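A thread about shoebox lids, and whether a machine can tidy your house yet (long, get a brew)

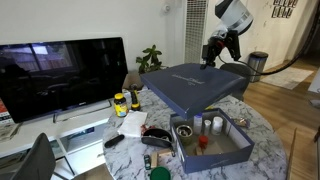 Lid up, box part packed, plenty on the table still to go.

1/ Someone asked me last week when they'll be able to buy a thing that tidies the living room. I've been going on about household robots on here for ages so I suppose I had it coming. Short answer: not this year. Long answer: lids.

2/ Look at that table. Everybody has one. Vitamins, a drill, the remote, a glasses case, a toy car, a napkin. None of it belongs together and all of it has to go somewhere. You or I would do it while on the phone to the bank.

3/ For an arm with a gripper it's a really different job every single time. The drill is heavy at one end. The napkin weighs nothing and folds up on itself when you grab it. A small round tin wants to roll off as soon as you touch the side of it.

4/ And then the lid! I love the lid. A shoebox lid is wide, it's thin at the edge, it bends a bit if you squeeze, and you've got to hold it by one side while the rest of it hangs out in the air. Tilt it wrong coming down and one corner goes inside the box and the other sits on top. I do this myself with the Christmas decorations.

5/ You also can't see what you're doing. Once the lid is over the box, the box is hidden, so you're going by feel. People have fingertips that are brilliant at this. Most grippers have rubber pads and a lot of hope.

6/ A few folk have said "but they've had robots in factories for donkey's years". They have! My first proper job was at Trarkow, on the packing line, and there was an arm at the end that did 3,000 cartons a shift and never moaned once. Same carton though. Same spot on the belt. If a carton came through sideways it stopped dead and a light went on and one of us had to walk over and turn the thing round.

7/ So shop-floor chores, yes, if you're willing to make the shop floor suit the machine. Nobody wants to do that to their front room. I'm not putting tape marks down for the remote.

8/ What has changed is how they learn. It used to be someone typing in every move. Now a lot of it is a person doing the job through the arm over and over, and the software picks up the pattern. The little outfit I follow most closely, Joltik, reckoned they needed 2,000 goes at one packing task before it stopped being embarrassing. One task!

9/ I went to their open day in Raddale back in September and had a turn on the controls myself. Eight minutes to put a lid on a box. EIGHT. My gran could have knitted the box. You get no feeling back through the handles, so you sort of hover and hope and then squash it.

10/ Someone in the replies is asking about Cù, the one that follows you round with a basket. Seen it, quite like it, but it doesn't pick anything up. You put the things in and it carries them. That's a trolley with manners. (I'd still have one for the stairs if it did stairs. It doesn't do stairs.)

11/ My own list, as of today, February 25, 2021. Hoovering a flat floor: yes, fine, buy one. Mowing a plain square lawn: yes. Folding a towel: slowly, if it's the only towel. Clearing a table like mine into a box: in bits, with somebody watching. Loading the dishwasher: ask me again.

12/ The bit I'd spend money on is knowing what NOT to pack. Pill bottles in the box, okay. Napkin, is that rubbish or is it clean? Does the drill go back to the shed or is someone halfway through a shelf? A machine can get very good at picking things up and still have no clue about any of that.

13/ Price, before anyone asks. A decent arm costs more than my car, and my car is bad. You'd want it to do an awful lot of lids.

14/ For comparison I timed myself clearing our kitchen table into a box tonight, lid and all. 60 seconds, and I had to take the lid off again for my glasses.

15/ Will do dishwashers next if people want it. Somebody remind me to find the Joltik talk about wet plates, I've got it saved somewhere.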